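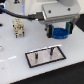

April, bench 2, started 8:15 a.m.

Picking up the glue line problem on the Jastell drawer fronts. Three of the fronts from the last batch opened up at the miter after sitting in the finishing room. The joint failed in the glue and the wood on both sides came away clean, so I am treating this as a starved joint or a skinned-over one until something says otherwise.

Stock is the ash from Brovport, same stack as before. Meter reads 8 percent at the ends and a bit under that in the middle. Good enough. I did not re-plane anything, just a fresh cut on the miters with the 40-tooth blade and straight to glue-up.

Four test joints, all from one board:

A - glue on one face, clamped right away
B - glue on both faces, clamped right away
C - sized both faces first (glue thinned with water, let it soak in), then full coat and clamp
D - same as B but left open for 19 minutes before clamping, to copy what happens when we do a whole batch by ourselves

Shop was at 73 degrees when I started and the heater was off. Band clamps on all four, same tension as near as I can get it by hand. The Skurka clamp slips on the second corner again. The pawl is worn and needs a new spring at least. I swapped it for one of the old ones and redid B from scratch, so B went into the clamp later than the others.

Squeeze-out: A had almost none on the inside corner. B and C had an even bead all the way down. D had a bead but it was stringy and I could see dull patches where the glue had started to skin before the faces met.

11:40. Scraped the beads while they were rubbery. Left everything in the clamps over lunch.

2:30 p.m. Clamps off. I know the bottle says to wait a day for full strength but I wanted a first look at A and D. Knocked both apart over the edge of the bench. A broke with one light hit, bare wood across most of the end grain. D took more but let go in the skinned patches first, and the break looks a lot like the failed drawer fronts. B and C stay on the shelf until tomorrow.

My guess at this point is open time. When we did the Jastell batch we spread all the corners before the first clamp went on, and the heater was running. Should do them in pairs.

Other things:

Sanded the rails for the Siddiqui bench through 120 and stopped there. The finish schedule says 180 but the legs were only taken to 120 and the stain will show the difference. Either the legs go up or the rails stay down. Need an answer before anyone opens the stain.

Ordered a box of 200 biscuits, No. 20 size. We have a handful left and most of those are swollen. New box should live in the cabinet with a lid on it - the open shelf by the sink is what ruined the last ones.

Dust collector gate on the planer is sticking half open. Cleaned the track, no change. The slide is bent.

For tomorrow: break B and C, keep the pieces and write the letters on them in pencil. If C is clearly stronger, try it again with a longer soak on the size. Band clamp spring from Skurka if they have one in stock, otherwise the clamp comes off the rack.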